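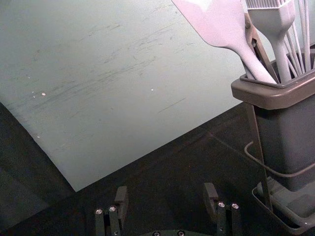
A pale sheet with light scuffing and fine scratches, on a dark tabletop.

Wear in the Kitchen, Measured

Most kitchen surfaces fail slowly. A cutting surface loses its finish first, then its flatness, and only later its strength. Giltaseo, a small materials lab, spent the winter putting numbers on the first stage.

The lab tested 31 flexible mats from two makers, Nisia and Ilo. Each mat was clamped to a steel bed and crossed by a weighted blade for 3552 strokes. Technicians stopped the rig every 290 strokes or so to read surface roughness with a stylus gauge.

Roughness rose fastest early on. Past the midpoint the curve flattened, as new cuts fell mostly across old ones. Thicker mats did no better than thin ones at the surface, though they curled less after hot washing.

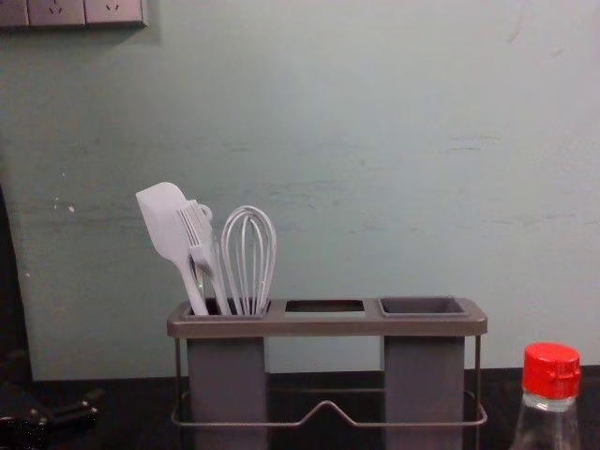
Cleaning matters more than cutting in one respect. Stiff brushes raise the edges of a shallow cut, and the raised edge holds starch and fat. A soft cloth and warm water left the Nisia mats with lower residue readings at every stop - the Ilo mats showed the same pattern with a smaller gap.

Cusi, which sells replacement mats to school kitchens, now lists a depth limit in its care sheet. A groove that catches a fingernail along its full length is past that limit. The next round of tests, set for February, will cover rigid boards.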